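Let the Losing Candidates Talk

I have now sat through 4 election nights in Stultcombe, and my favorite part of every one has been the concession speeches. I know how that sounds. Most people have switched off by then, or they're watching the winner get hugged on the steps. But give me the person who came in third and has to find something to say to a half-empty hall at one in the morning!

So when the town council put forward its plan to drop the speeches from the official count and let only the winner take the microphone, I sat up. The vote on it is in July, and the argument in favor is mostly about time. The hall has to be cleared, the staff are tired, and last time Euan Gourlay went on for 35 minutes about the bypass. Fine. He did. I was there for all of it, and I learned more about the bypass than I had in the whole campaign.

What we lose if this passes is bigger than a few late-night minutes. A concession is the one moment in local politics when a candidate has no reason left to sell you anything. The leaflets are in the recycling and the votes are in their piles. Whatever gets said then is usually the plainest talk of the season, and it tells the people who voted the other way that the count was fair and the thing is settled. We've all seen what happens in places where that message doesn't get sent. It takes a loser to send it, because the winner saying "this was fair" convinces hardly anyone.

Take Špela Golob, who missed the Lallow ward seat by 2 votes after a recount. Two! She could have walked straight out to her car and I'd have understood completely. She went up, thanked the counters, said she had watched the recount from start to finish and had no complaint, and then asked the new councilor, right there in front of everyone, to keep the evening bus running. He said he would – out loud, into the microphone. You can't get a promise like that from a press release. The bus still runs, and I think of her every time I'm on it.

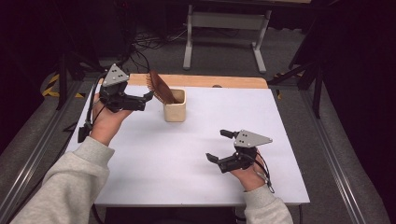 Fergus Shearer wrote to me after I raised this in my last column, and he thinks I'm being sentimental. By his account the speeches are a courtesy for insiders, most voters never hear a word of them, and a beaten candidate who wants to be gracious can do it on the sidewalk or online the next morning. He also says, fairly enough, that for every Golob there are three people reading a list of relatives off the back of an envelope.

I take the point about the envelopes. I even like the envelopes, but I can see that's a matter of taste. Where I part ways with him is the sidewalk. Saying it outside, later, to whoever has stuck around, is a private kindness. Saying it in the hall, minutes after the returning officer has read the numbers, makes it part of the result. The candidates are standing next to each other. The supporters of both are in the room and have to listen to each other's person. I can't think of another night in the year when that happens in this town.

And it does reach people. Veronica Căpraru told me she decided to run for the first time after hearing a losing speech on the local radio stream while she was doing dishes. She lost too, as it happens, and she's running again.

There's an easy fix for the time problem, and I'd happily vote for it: give every candidate 4 minutes, winner included, with a bell. Put the losers first so the room stays full. Let the staff start stacking chairs at the back if they have to. Gourlay will hate the bell, and he'll probably talk over it, and I'll be in the second row with a thermos listening to every word.

The council is taking written comments until the vote. I've sent mine, and I'd love it if they got a whole stack from people who stayed up late once and were glad they did.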